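continued to exclude surfaces of mixed finish, and the resulting scales say little about how a single matte surface changes in appearance over its working life. Gloss loss is well covered in the coatings literature. Blotching and scuffing on surfaces that were matte from the start have received less attention, partly because the contrast involved is low and a gloss meter reads almost nothing.

The surfaces considered in this section are brown worktops in daily use at two sites, Sustley and Prornberg. All are level, uncovered and lit from overhead. Wear on them is spread out: small darker blotches, faint scuffs, and a gradual lightening in some areas that is hard to separate from uneven light.
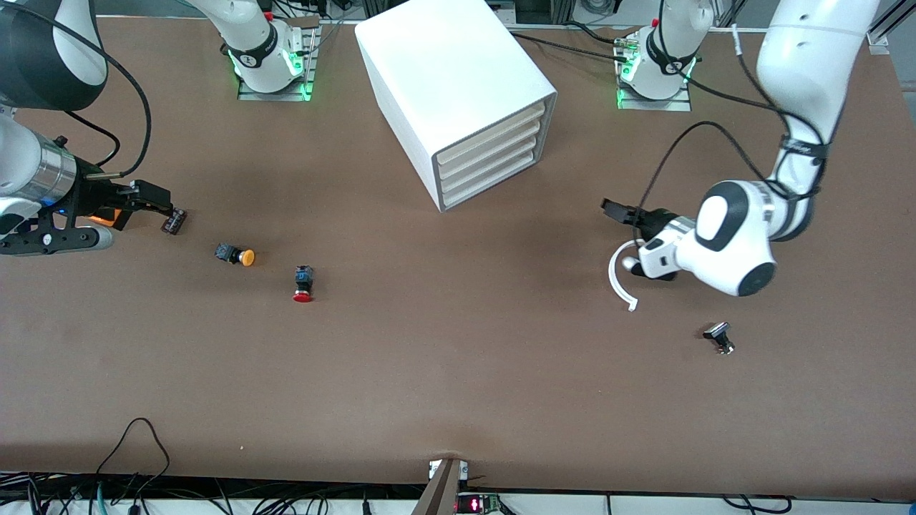

3.2 Visual grading of matte worktops

Grading followed the Kidell scale, which assigns each surface a value from 0 (no visible marks at reading distance) to 5 (marks visible across a room). The scale was written for painted panels, and two changes were needed. First, grade 1 was split into 1a and 1b to separate isolated blotches from scattered ones. Second, scuffs were scored apart from blotches, as the two respond differently to cleaning. A scuff on a matte surface often appears lighter or darker depending on the viewing angle, while a blotch keeps the same sign from all sides.

Each worktop was divided into cells and graded cell by cell, giving 1087 graded cells over both sites. Cells were viewed at 60 degrees to the surface and then from directly overhead. Where the two grades differed, the higher one was kept. Raters worked from 32 reference cards printed on uncoated stock and were not told the age of the surface.

Agreement between raters was good for blotches and poor for scuffs. Most of the disagreement came from cells near the edge of a shadow. Raters tended to read the soft boundary of a shadow as a change in surface tone, and gave grade 1b to cells that were later graded 0 under even light. The effect was stronger in the afternoon sessions at Sustley, where the windows face west – the Prornberg room has none.
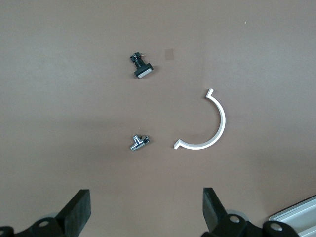

Figure 3. Mottling and a band of shadow on a brown tabletop, with a black push-button switch lying on its side.

Small items left on a surface add a second source of error. A glossy or metallic part draws the eye and makes the tone next to it look flatter than it is. Masilela cards, which carry a gray border to offset this effect, were tried in August and dropped after one session because the border hid marks at the edge of the cell. In the final procedure the raters simply skipped any cell with an item in it and returned to that cell once the item had been moved.

Cleaning before grading was limited to a dry cloth. Wet cleaning evened out the tone for a short period on all surfaces tested, and the grades drifted upward again as the surface dried. Grades taken during this period were discarded.

Differences in mean grade between the two sites were small after the shadow cells were regraded. The older worktops at Prornberg scored higher for blotches but not for scuffs, and cell position explained more of the variation than age did. Section 4 treats position as a separate term in the model.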